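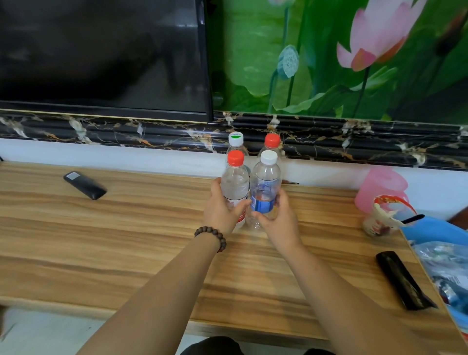
**Andunell residents asked to return empty bottles with caps on**

06/03/2024 - The town of Andunell has extended its household bottle collection to the Gerlach and Nondlow neighborhoods. Clear plastic drink bottles will be accepted at the Hovum depot and at 2 new drop-off points, one in each neighborhood.

Residents are asked to empty each bottle and screw the cap back on before bringing it in. Caps of any color are accepted, and paper or plastic labels may be left in place. Bottles should be kept apart from food containers, foil lids and plastic cups, which continue to go out with regular household trash.

Each household may bring up to 120 bottles per visit. Larger loads, such as those from schools and sports clubs, must be arranged with the depot in advance.

The drop-off points will operate for a trial period of 90 days. During the earlier trial at Hovum, the average visit took about 20 minutes, mostly spent sorting mixed bags - a step the town hopes residents will now complete at home. A decision on permanent service is expected in July.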